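Traswood Floral Skills Program
Speaker notes: Working with Artificial Stems
Presenter: Tươi Doãn
Running time: 50 minutes, questions included

Welcome participants on behalf of Traswood. Introduce Junpei Miyazaki, who will assist at the tables. Ask that telephones be silenced.

Opening remarks. Artificial flowers are now accepted in reception areas, clinics and dining rooms where fresh flowers are not permitted. The standard of arrangement expected is the same as for fresh work. Participants who attended the July session will have heard part of this; keep it brief.

Handling the stem. Hold the stem well below the blossoms. Bend the wire in small stages and support it with the other hand. Leaves should be opened before the stem joins the bouquet. Demonstrate with one long stem, then pause.
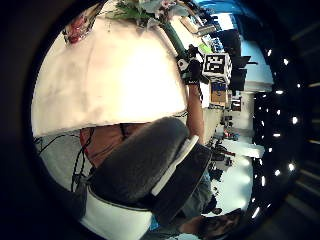

Length and placement. Long green stems should be left uncut until the height of the vase is known. Place the tallest stem first and turn the arrangement after each addition. Pale pink and white blossoms read as a single color from a distance, so green leaves must be allowed to show between them.

Refer to the Flirneveck handout, page 5, for the cutting chart. Khoa Lò has spare copies.

Care and storage. Dust with a soft brush. Store upright and away from direct sunlight. Do not fold stems to fit a box.

Practice period. Each participant completes one bouquet. Walk the room and correct grip before correcting design.

Questions. Refer inquiries about course credit to Thư Triệu at the front desk. Collect wire cutters before participants leave.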